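I have been reading a lot about trash lately, which is what happens when you share an office with people who send each other articles. The latest claim is that a small shared space needs a "waste system." The one Larasati forwarded me promised I'd save up to 11 minutes a day. Doing what? I don't spend 11 minutes a day on trash. I don't think I spend that in a week.

Still, I gave it a try, mostly so I could complain with some authority. The first rule was thin blue bags, the see-through kind, so that everybody can see what they've thrown out and feel bad about it. I'm not convinced. I could make out a patch of something red and a lot of vague pale shapes, and I felt fine.
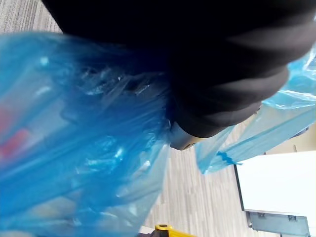 The second rule was to tie the bag early, before it's full, and carry it out right away. This mostly means you buy more bags. I notice that the people who give this advice often have a link to a bag store.

Then there's the matter of color. A bin should be bright, they say, so that people will use it. Liam disagrees and thinks a bin should be gray and hide in a corner. I'm closer to his side, but I'll admit you can't miss a yellow one on our carpet.

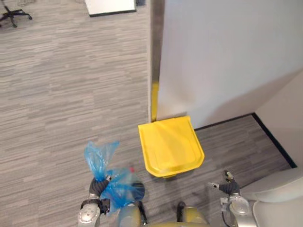
Blue bag, knotted at the top, and the yellow bin by the wall.

Where the bin stands is the only part I've come around on, a little. Ours used to be next to the printer, and paper that missed it just stayed there until Friday. Up against the white wall it's out of the way of the chairs, and you can still get to it from the front. Whether that counts as a system I leave to the article. 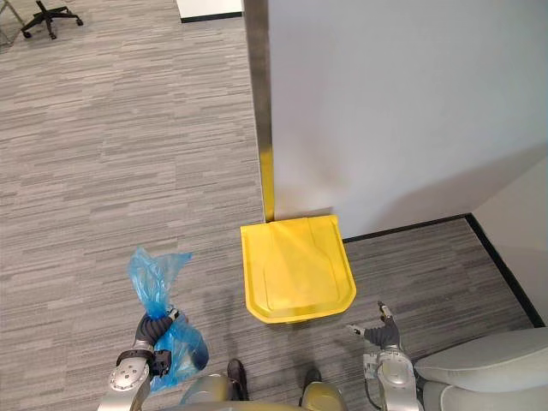
Yellow lid, gray carpet, black baseboard.

Nelly wants a second bin for cans. I asked her who would empty it and she went back to her email. Larasati has since sent another article, this one on desk drawers, and I haven't opened it.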